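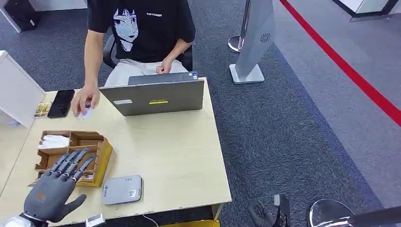
Photo: Stalley / Skerkodo project

Two views of a handover

Hi all, Hsiu-ying again! I promised the Skerkodo page some pictures to go with our handover results, and I kept putting it off while the numbers were still moving. They've stopped moving now, so let's go.

If you're new: Skerkodo is our little corner of the Stalley lab, on the top floor of McAlister, and for the past year we've been trying to get a humanoid hand to take things from people without it being weird. When you give a friend your keys, you let go at the moment they've got them, and neither of you thinks about it. Robots tend to either yank too early or stand there squeezing while you tug back and say "um, okay, you can have it." We wanted a hand that picks up on the person's side of the deal, mostly from vision, with as little help from the fingertips as we could get away with.

The method (we call it Pinier, long story, blame a whiteboard) uses 2 views at once. One comes from up high and sees the desk, the person's arms and both of the robot's hands. The other rides near the wrist and sees fingers, fingers and more fingers, plus whatever they're about to touch. Pinier looks at both and keeps updating a single guess: is the other party still holding on, or letting go? The hand doesn't close all the way until that guess settles down.

The picture up top is the high view. I love how much ordinary desk stuff ends up in there – the laptop with stickers on its lid, the phone, the cardboard tray with its compartments. All of that is useful clutter to us. Look at the person's right hand, pinching something small and white right next to the phone. From this height it's only a handful of pixels, and an early version of Pinier really struggled with anything that size. It would find the arm, find the hand, and then miss the object completely.
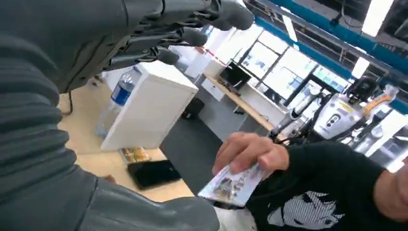 By Hsiu-ying Hsueh, Skerkodo

The wrist view at its most useful! A card or flat packet is tipped down toward the robot's hand, and the gray fingers are up at the top, still open. Flat items like this are my favorite test because they give you a clear angle to read. People tilt a card toward the hand they expect to take it, and Pinier learned to use that tilt all by itself, which made my whole July.

The white box and the water bottle behind it matter too. The bottle is partly hidden by the box and partly by the robot's own fingers, and that's the kind of overlap that used to send us chasing the wrong object. Wing-sze Kong fixed it by having the model remember which object the person's hand was closest to and stick with it for a moment, even if something else got more visible. Such a simple idea, and I'm a bit jealous I didn't have it.

So, the numbers. We recorded 669 handovers in all and kept 247 of them away from training so we'd have something fair to test on. On those, Pinier called the release correctly 81 percent of the time with both views running. With the wrist view alone it was clearly worse, and with the high view alone it was worse still (the small white things again, grr). I'd like that 81 to be higher, and I'll get to why it isn't.

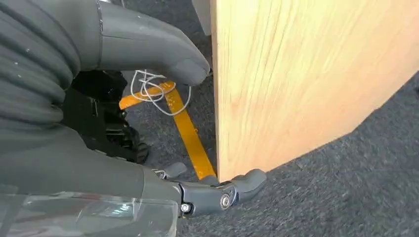
Contact without a person is the other half of the work, and it's where most of our misses come from. Pinier was built around hands giving and hands taking, so when a finger meets something big and stiff, the model still goes looking for a partner who might let go. With the lower fingertip resting on the bottom edge of that upright wooden board, there's nobody on the other end, and the right answer is "no release, just touching." Thin stuff nearby makes the call harder – the yellow strip runs right up to the board's bottom edge, just above that same fingertip, and the white cable looped over it adds a whole mess of skinny outlines. Wing-sze's current version has a separate "just touching" label for cases like these. We're still training it, and I won't quote numbers for it until we've run the full held-out set.

A few people have asked if the wrist view could be moved to get the robot's own fingers out of the way. We tried it! You see more of the desk and less of the moment of contact, and the release guesses got mushier, so the fingers stay in. The "just touching" results go up on this page next, along with Wing-sze's notes on the memory trick for anyone who wants to try it on their own hand.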